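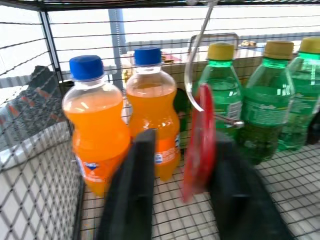

Carbonation loss in PET bottles is a wall problem first and a closure problem second. CO2 permeates the polymer directly, and the rate depends on wall thickness, surface area and temperature. Small bottles do worse because they have more wall per unit of liquid. Watch the headspace too, like the clear band in the neck under the blue cap on that big orange one. Gas in the liquid and gas in the headspace sit in equilibrium, so whatever leaks from one is made up from the other.

Ran a storage test in February at the Curkwood lab. Same syrup, same fill level, 90 days, 2 storage temperatures. The warm set lost gas faster at every pull. The shape of the curve was the part I wanted, and it bends early.

The early bend is mostly bottle creep. PET stretches slightly under pressure in the first days after filling. Volume goes up, pressure goes down, and no gas has left the package yet. If you only log pressure you will read that as leakage.

Fix: log volume as well. We used water displacement, which is slow and dull. Keegan Prendergast at Tanner does it optically and gets the same answer in less time.

Closures. We put 220 caps through the torque tester. Removal torque drifted down over the test but stayed in spec. Three leaked. All 3 had damage on the neck finish, so I charge those to handling -- the caps were fine.

Someone asked about barrier coatings. We tried Bristelum on the inside wall. It slowed the loss in the warm set. It did very little for creep, as you'd expect from a thin layer on a wall that still stretches.

Practical version for home: keep bottles cool and out of the sun. Once opened, squeezing the air out before recapping does not help. The wall springs back, the headspace grows, and CO2 comes out of the liquid to fill it.

Data tables go up on the Zelatia page once I fix the units in column four. Oxygen ingress is a separate thread.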